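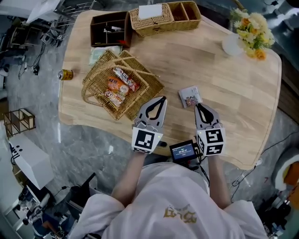 **Bonberg, 2. November**

Ich gebe zu, ich hatte die Sache mit der Stadtbücherei schon abgeschrieben. Seit Juni hing der Zettel »Wegen Umbau geschlossen« an der Tür, und jedes Mal, wenn ich auf dem Weg zum Bäcker dran vorbeikam, war er ein bisschen gelber. Und dann macht sie gestern Nachmittag einfach wieder auf! Ohne Band, ohne Blaskapelle, dafür mit Zwetschgenkuchen im Treppenhaus (sehr ordentlich, ich hatte zwei Stücke).

Das Wichtigste zuerst, weil mich das auf dem Heimweg gleich drei Leute gefragt haben: Die alten Ausweise gelten weiter. Ihr müsst nichts umtauschen und nichts neu beantragen. Die Jahresgebühr bleibt bei 16 Euro, Kinder und Jugendliche zahlen wie bisher gar nichts. Wer noch Bücher von vor der Schließung daheim liegen hat, kann sie bis Ende des Monats zurückbringen, ohne dass es was kostet. Bei mir sind es ein Wanderführer und ein Krimi, den ich bis heute nicht fertig habe.

Drinnen hat sich einiges getan. Die Romane stehen jetzt unten, gleich links vom Eingang, die Sachbücher sind in den ersten Stock gewandert, und der Aufzug fährt endlich auch bis ganz nach oben. Im Lesesaal gibt es 64 Plätze und an jedem eine Steckdose, früher hat man sich da ja um die zwei am Fenster gestritten. Der alte grüne Teppich ist weg. Ich fand den ja immer schön, aber damit stehe ich wohl ziemlich allein da.

Neu im Regal sind 736 Titel, davon ein großer Schwung Comics und, was mich besonders freut, endlich eine ungarische Ecke. Die hat die Buchhandlung Bodnár aus der Gerbergasse mit zusammengestellt. Andor Hegyi, der den Laden seit ein paar Jahren führt, stand gestern selbst davor und hat Umstehenden Bücher in die Hand gedrückt. »Lesen Sie die ersten zehn Seiten, und dann reden wir weiter«, hat er zu mir gesagt. Also gut, ich bin jetzt auf Seite acht.

Die Leitung hat seit dem Sommer Mwajuma Khaemba. Ich habe sie zwischen zwei Rückgabewagen erwischt und gefragt, ob der Vorlesenachmittag wiederkommt. Kommt er! Los geht es in zwei Wochen, wieder um vier in der Kinderabteilung, anmelden muss man sich nicht. Dazu plant sie einen Abend im Monat, an dem bis neun Uhr geöffnet ist, »für alle, die tagsüber arbeiten und trotzdem gern zwischen Regalen stehen«. Welcher Abend das wird, steht noch nicht fest, sie will erst hören, was den Leuten passt. Am Tresen liegt dafür eine Liste aus, tragt euch ruhig ein.

Ein paar Dinge fehlen noch. Die Rückgabeklappe an der Hofseite klemmt und bleibt vorerst zu, der Kopierer ist bestellt, aber nicht da, und das Café im Erdgeschoss sucht weiter einen Pächter. Bis dahin steht dort ein Kaffeeautomat. Den Kakao kann ich empfehlen, den Cappuccino eher nicht.

Geöffnet ist ab sofort werktags von zehn bis 18 Uhr, der Eingang ist wieder vorne am Marktplatz.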